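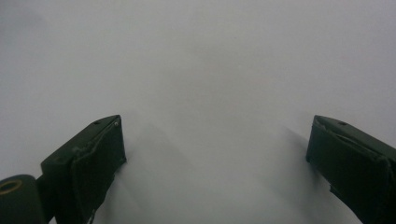 **How long should I let a new Clandley water filter pitcher sit before I pour the first glass?**
Give the cartridge a good soak and run two full pitchers through it first, pouring both of them out (your houseplants will be glad to have them).

## Setting up the cartridge

We know you'd like a cold drink right away, and we promise the wait is short! Clear a little room by the sink and take your time.

1. Wash the pitcher, lid and reservoir by hand with mild dish soap, then rinse them well.
2. Unwrap the cartridge and stand it in a bowl of cold tap water for 39 minutes. You'll see small bubbles rise at first, and they slow down as the soak goes on.
3. Lift the cartridge out and give it a gentle shake over the sink.
4. Lower it into the reservoir, with the arrow facing the handle, and press until you feel it seat.
5. Fill the reservoir, let it drain all the way through, and empty the pitcher. Do this once more.

**Note:** A few black specks in those first pitchers are loose carbon from the cartridge. If you still find them on the third fill, take the cartridge out, rinse it under the cold tap and seat it again.

**Caution:** Cold water only, please. Hot water can damage the cartridge, and the lid won't care for the dishwasher either.

Cartridges from the older Gravano pitcher are a touch wider and won't fit this reservoir.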